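# Call for Participants: Household Textile Care Study
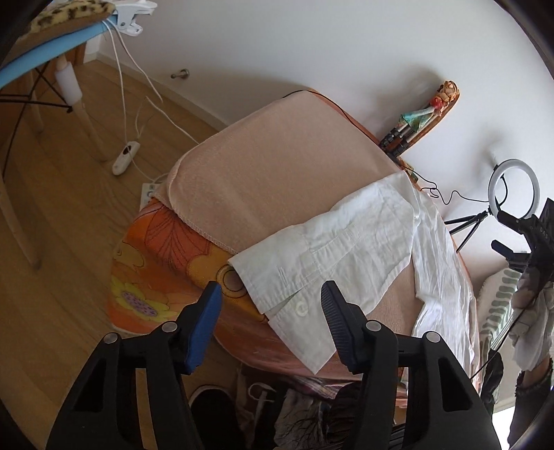 *A white shirt spread on a covered surface, cuff unbuttoned.*

The Stokley Institute for Home and Textile Studies invites adults living in the Hasness area to take part in a study of how clothing is washed, dried, pressed and mended at home. Applications are open now and will be accepted until 5/9/25.

## Purpose of the study

Garments wear out in different ways depending on how they are cared for. Collars and cuffs fray, seams pull, colors fade, and buttons are lost and sometimes never replaced. Laboratory tests of fabric wear are well established, but they follow fixed wash programs that few households use. The Institute wishes to learn what people do with ordinary clothes in the course of an ordinary week, and how long those clothes stay in use as a result.

The study is directed by Evaristo Negri, Senior Research Fellow. Findings will be published in a report for the general public and will be used to revise the Institute's guidance on the care of cotton, linen and blended fabrics. The guidance in current use was written when most homes in the region dried laundry outdoors, and parts of it no longer match the way people live.

## Who may apply

We are seeking 176 participants in total. Applicants must:

- be 18 years of age or older;
- live in Hasness, Stinitz or one of the towns between them;
- do at least half of the laundry in their household;
- have regular use of a washing machine, whether at home, in a shared laundry room or at a laundromat;
- be able to read and write in English well enough to keep a short weekly log.

Experience with ironing or sewing is not required. The Institute particularly encourages applications from people who never iron, from people who live alone, and from households with children under five, as these groups were underrepresented in our earlier work.

Employees of the Institute and members of their households may not take part. Persons who work in commercial laundry or dry cleaning are asked to note this on the form. They may be placed in a separate group.

## What participants will do

Participation lasts 6 months and consists of the following.

**Opening visit.** Each participant attends one session at the Institute's Kuusisto Building. The session lasts two hours. Participants complete a questionnaire, receive their study garments, and are shown how to fill in the log. They are also asked to wash, dry and press one garment in the way they would at home. No particular method is taught or expected, and participants are not graded.

**Study garments.** Every participant receives four shirts and two pillowcases, in the sizes requested on the application form. The shirts are to be worn at least once every two weeks and cared for in the participant's usual manner. Please do not set them aside for special occasions or give them gentler treatment than your other clothes.

**Weekly log.** Participants record each wash, the temperature setting, the detergent used, the drying method, and any pressing or repair. Most entries take a few minutes. The log may be kept on paper or online, but participants are asked not to switch from one to the other once the study has begun.

**Closing visit.** At the end of the period the garments are brought back to the Kuusisto Building for examination. This visit lasts one hour. Garments are returned to participants after examination, except for one shirt from each set, which is kept for fiber testing.

If a garment is lost, stained beyond use or badly damaged, participants should report it and continue with those that remain. Such losses are of interest to the study and carry no penalty.

## Payment

Participants who complete the full study receive $468, paid in three equal parts: after the opening visit, at the midpoint, and after the closing visit. Those who withdraw early keep any payments already made. Travel costs to the Kuusisto Building are repaid up to $55 in total on presentation of receipts. Payments may be taxable, and participants are responsible for reporting them where required.

## Privacy and consent

Participation is voluntary. A participant may withdraw at any time, in writing or by telephone, without giving a reason. Names and addresses are stored separately from the logs and are not shared outside the study team. Published results will not identify any person or household.

A consent form is sent to all selected applicants before the opening visit and must be signed at that visit. Applicants with a known allergy or sensitivity to any fabric, dye or finish should state it on the application form. The study team will confirm by letter whether suitable garments can be provided.

## Access

The Kuusisto Building has a step-free entrance on the north side and an elevator to all floors. Pressing may be done seated. Requests for an interpreter, large-print materials or other arrangements should be made at the time of application.

## How to apply

Application forms are available at the Institute's front desk and at the public libraries in Hasness and Stinitz. They may also be requested by mail. Completed forms should be addressed to:

Cosimo Serra
Study Coordinator, Household Textile Care Study
Stokley Institute for Home and Textile Studies
Kuusisto Building, Hasness

Forms that arrive after the closing date will be held for the reserve list. Only one person per household may apply.

Places are assigned by age group, household size and type of laundry access. All applicants will be notified by mail before the end of May, whether or not they have been selected. Applicants placed on the reserve list may be contacted later if a participant withdraws during the first four weeks.

Questions about eligibility or the schedule of visits may be sent to Mr. Serra in writing or left at the front desk during opening hours.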